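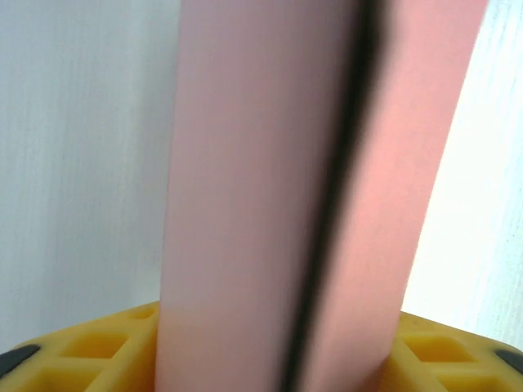 Sadowski says two coats is a myth with pink and I should plan on three, but before I buy another can I'd like to hear from people who've done it. I'm painting my daughter's bedroom a dusty rose over old beige. On the card it was perfect. On the wall it goes kind of lavender in the morning and close to salmon once the lamps are on! Same can, same roller. The room is over 200 square feet of wall and I've already spent $90, so I don't want to start again if it's just the light. Did I get a bad mix, or is pink like this?

Remo
Pink is like this, sorry. Check your bulbs first. I had warm ones in my hallway and every wall went peach at night, then I swapped them for neutral white and it calmed right down (cost me less than lunch). Also paint a big piece of poster board and move it from wall to wall for a day or two before you buy anything. The wall facing the window will always look paler than the one beside it.

Humudance
did you prime? beige comes through like crazy

Skolard
Agree on the primer. Mine looked muddy until I sanded with 200 grit, primed, and put two coats on top. Let it dry overnight before you judge the color, and stir the can again before you pour.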